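Walleo site migration, status to 29 Oct 2020

Of the 2,878 pages on the old system, 2,173 have been moved. I would not read much into that. The script counts a page as moved once its title and body text arrive, and 809 of those have lost their internal links or their menu position. Boersma calls this "cosmetic". I don't agree, and I have asked them to stop reporting it that way.

The new theme works in the staging copy. Search does not, beyond single words. The Bramosine module was supposed to handle this, but the version we were promised is still marked beta and I have seen no release date in writing.

Spending is on plan, mostly through work not yet done. The Stuswood forms have not been started.

Boersma still says December for launch. I'd want roughly 100 of the broken pages repaired by hand first, so we know what the rest will cost.
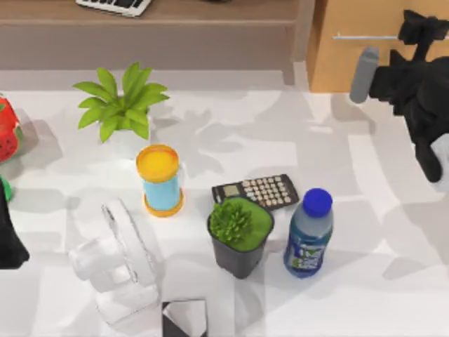

Milan Lambrechts replied that the links could be fixed after launch, and that he would rather go live with weak search than pay for both systems into the new year.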